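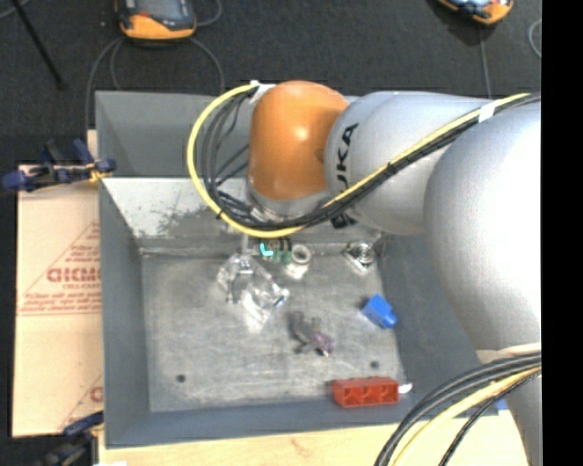
Kiran Grewal objected after the last session that a grasp planner which scores each candidate in isolation will happily pick one the arm cannot reach, and asked why the reachability test is not run first. The answer is cost, and it is the subject of this handout.

Unit 6. Ordering the checks in a bin picking pipeline
Notes by Anel Van der Merwe, revised Aug 14, 2025

6.1 Candidate generation
The sampler in Pliteck proposes 400 grasps per depth image. Each is a wrist pose plus an opening width. Shiny and transparent items return sparse depth, so few candidates land on them. Do not read a low count as an empty region.

6.2 Cheap filters
Discard any candidate whose approach axis meets a bin wall. The bin is modeled as five planes, with sloping sides entered as measured. Then discard by width. Both filters run on the whole batch at once.

6.3 Inverse kinematics
Solve only for the survivors. Keep every joint solution, including those with the elbow flipped; the planner chooses later. External cables are not in the robot model. We limit wrist rotation to 340 degrees in total and reject solutions outside that range.

6.4 Motion planning
Wadov gets the candidates in score order, with a cap of 2,000 tree nodes per query. On failure, take the next candidate. If the list runs out, request a new image and resample.

Exercise
Move 6.3 ahead of 6.2 in the Wadov config file and log the time per stage. Hand in the log and one paragraph on where the time went. Reading for October: the Cowie notes on collision margins, sections 1 and 2.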